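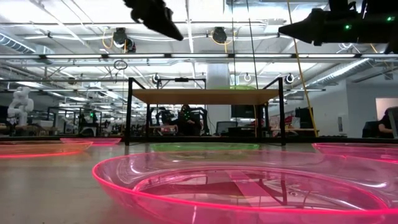 Besuchsbericht: Datenerfassung an Zweiarmstationen bei Hestinar
Verfasser: Ilir Trajkovski
Besuchstermin: Freitag, 19. Dezember 2025

Anlass

Nodura plant für den Sommer den Aufbau einer eigenen Erfassungsstation für Manipulationsaufgaben. Der Besuch bei Hestinar diente der Klärung von drei Punkten: Aufbau der Zellen, Ablauf einer Aufnahmeschicht, Umgang mit fehlerhaften Episoden. Anwesend waren von unserer Seite zwei Personen. Die Führung dauerte den Vormittag, danach Fachgespräch im Besprechungsraum.

Halle und Infrastruktur

Die Stationen stehen in einem gemeinsamen Raum mit offener Decke, an der Trassen und Lüftungskanäle geführt sind. Zwischen den Zellen befinden sich Werkbänke und Regale mit Lagerkästen. Eine bauliche Trennung der Zellen ist nicht vorgesehen. Hestinar nimmt den wechselnden Hintergrund in Kauf und verweist darauf, dass ein Modell, das nur vor einer einheitlichen Wand trainiert wurde, beim Umzug der Station erfahrungsgemäß nachgeschult werden muss. Für Nodura wäre das zu prüfen, da unsere Fläche deutlich kleiner ausfällt.

Aufgabe »Pudo«

Besichtigt wurde vor allem die Aufgabenfamilie mit dem internen Namen Pudo (Aufnehmen und Ablegen). Verwendet werden durchscheinende, farbige Teile aus Kunststoff. Die Objektklasse ist bewusst gewählt: Transparente Körper liefern in Tiefenbildern unzuverlässige Werte, der Untergrund scheint durch, und am Rand entstehen helle Säume, die je nach Blickwinkel wandern. Die Strategie muss die Lage der Teile daher im Wesentlichen aus Farbbildern ableiten.

Über der Tischfläche liegt ein erhöhtes Brett als zweite Ablageebene. Es zwingt den Bediener zu unterschiedlichen Anfahrhöhen und verhindert, dass das Modell eine konstante Greifhöhe lernt. Die Ausgangslage wird vor jeder Episode nach einer Liste gestellt, die 43 Anordnungen enthält. Nach dem vollständigen Durchlauf wird die Reihenfolge neu gemischt.

Kameras

Erfasst wird aus festen Perspektiven und aus der Sicht des Handgelenks. Die Handgelenkkamera ist für die letzten Zentimeter vor dem Kontakt maßgeblich, weil dort die feste Ansicht häufig durch den Arm verdeckt ist. Die Fingerspitzen müssen dabei im Bild bleiben. Nach jedem Fingerwechsel wird die Halterung kontrolliert und eine kurze Referenzaufnahme abgelegt.
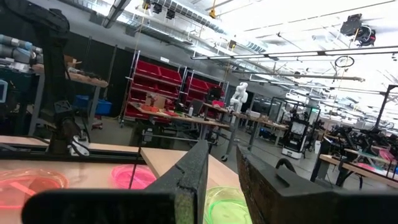 Wie wird mit misslungenen Griffen verfahren?
Sie bleiben im Datensatz, sofern der Bediener innerhalb derselben Episode nachgreift und die Aufgabe abschließt. Abbrüche ohne Korrektur werden markiert und getrennt gespeichert.

Ablauf einer Schicht

Ein Bediener führt beide Arme per Fernsteuerung. Eine zweite Person stellt die Teile um und vergibt unmittelbar nach dem Ende der Episode den Status. Nachträgliche Bewertung am Bildschirm wurde im Juli eingestellt; die Quote widersprüchlicher Einträge war nach Angabe des Gastgebers zu hoch.

Am Vortag wurden an einer Station 151 Episoden aufgezeichnet. Für eine neue Variante setzt Hestinar etwa 1.000 Episoden an, bevor der erste Trainingslauf startet. Gespeichert werden Gelenkstellungen, Greiferöffnung, Bildströme aller Kameras und der Aufgabentext in einem Satz. Eine Abweichung der Zeitstempel zwischen Kamera und Arm führt zum automatischen Ausschluss der Episode. Den Grenzwert wollte man uns schriftlich nachreichen.

Variante mit Schalen und Einlegeteilen

Bei der zweiten Variante liegt in jeder Schale ein dünnes Kunststoffteil. Schale und Inhalt sind teils von sehr ähnlicher Farbe, der Kontrast ist entsprechend gering. Der Zellenaufbau mit schwarzem Profilrahmen und Holztisch ist für Nodura der interessantere, da er sich ohne Eingriff in die Gebäudetechnik nachbauen lässt.
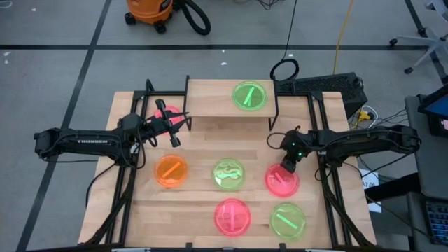
Abb. 3: Zweiarmstation mit 7 Schalen, eine davon auf der erhöhten Ablage

Die Arme greifen von gegenüberliegenden Seiten in den Arbeitsraum. Im Überlappungsbereich in der Mitte gibt es keine Softwaresperre; die Vermeidung von Kollisionen liegt beim Bediener. Hestinar begründet dies mit den gewünschten Übergaben zwischen den Greifern. Wir halten für den Anfang eine Geschwindigkeitsbegrenzung in diesem Bereich für angebracht.

Offene Punkte

Grenzwert für den Zeitversatz: Hestinar, schriftlich.
Zeichnung der erhöhten Ablage einschließlich Höhenmaß: angefragt.
Angebot für Profilrahmen und Tischplatte: Stevens, liegt noch nicht vor.
Speicherbedarf je Episode bei voller Kamerabestückung: wird bei Nodura anhand eines Probedatensatzes ermittelt.
Zweiter Termin zur Bedienerschulung: Vorschlag durch Hestinar.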